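Service Robotics in the Home, Session 11
Handout: reading a product offer – the Elldale Household Simulation Kit 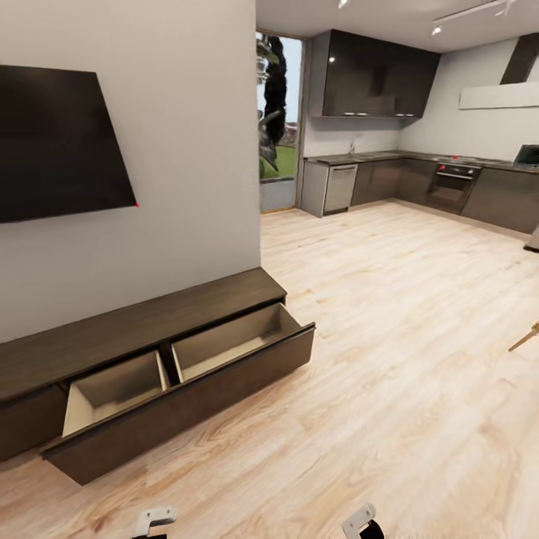 What we are looking at this week

Elldale sells a simulation kit. You pay for a licence, you get a set of furnished homes that exist only on a computer, and you let your robot's control software loose in them before it is allowed near anybody's real skirting boards. The open-plan room at the top of this handout will be our test case for the session. Drawers are the subject. They are less glamorous than walking and a good deal more annoying.

The department has a trial licence until the end of term. Your job is to decide whether we should pay for the full one, and to defend that in writing to someone who holds a budget and dislikes adjectives.

The offer, as the brochure has it

Basic tier: 11 room layouts, one robot model, drawers and doors that move. 400 pounds a year.
Teaching tier: everything in Basic, plus task scripts and a marking tool. 900 pounds a year.
Add-on pack (Pernel): loose objects to put into the furniture. Priced on request, a phrase that has never once meant cheap.

The brochure calls the rooms "indistinguishable from lived-in homes". Please consider who lives in a house with a black television, a very clean floor and nothing in the drawers. Then consider whether it matters. For a robot learning to pull a drawer open, an empty one may be perfectly good. For a robot learning to find the scissors, you will be ringing up about the Pernel pack.

Terms you will need

Articulated object: furniture with a moving part. A drawer slides and a cupboard door swings. The software has to know which, and so does the robot, preferably before it pulls.

Joint limit: how far the part is allowed to travel. Real drawers have a stop. Some simulated ones have a stop in the wrong place, and a few, in my experience, leave for the garden.

Contact model: the arithmetic that decides what happens when a finger meets a drawer front. This is where most of your licence fee goes and where most of your complaints will come from.

Transfer: whether what was learned in the kit still works on a real cabinet. Sales material tends to mention this in the future tense.

Points to argue about

1. Look at the left drawer of the media cabinet. Its front is down near the floor and the whole thing tilts. Is that how a drawer of this kind ought to sit when it is well out of its cabinet, or is the joint too generous? Say what you would need to measure in the software before you blamed anyone. A single picture won't settle it.

2. The kitchen cabinets are glossy and throw back the ceiling lights. Highlights of that sort are a nuisance to real vision systems, so their presence is a point in the kit's favour. How big a point depends on whether you can switch them off and compare. Find out.

3. The television is off. Would you pay extra for one that was on? Some of you will say yes. Bring a reason.

4. The brochure has a page on doors and says nothing about how heavy anything is. Write to the supplier and ask. Keep the reply, particularly if it is cheerful.

How to run the trial

Log in from the lab machines, not your own laptop. The licence counts seats and it counts them strictly.

Load the open-plan room and run the supplied script, Anen, with the default settings. It attempts 17 drawer pulls and writes a log file. Save that log under your group name before doing anything clever.

Change one setting. Friction is a sensible choice. Run it again and save the second log.

Compare the two. If they are identical, check that you pressed Apply. It is a small grey button and it has cost this course some 11 hours over the years.

If the program freezes at the loading bar, leave it for the length of a cup of tea. If it is still frozen, restart and write down the time. Freezing is a finding.

For comparison

Escobar, the rival kit, is free and comes with no support whatever. Its rooms are plainer and its manual was plainly written in a hurry. You may recommend it. You may not recommend it on the grounds that it is free without saying who will be fixing it in the evenings.

What to hand in

One side of A4 per group, plus both log files. State which tier you would buy, or that you would buy nothing, in the first sentence. Screenshots are welcome if you refer to them in the text. Quoting the brochure back at me is not evidence.

Reading for next time: chapter on grasping, first half only. Skip the history section unless you are fond of diagrams of pincers.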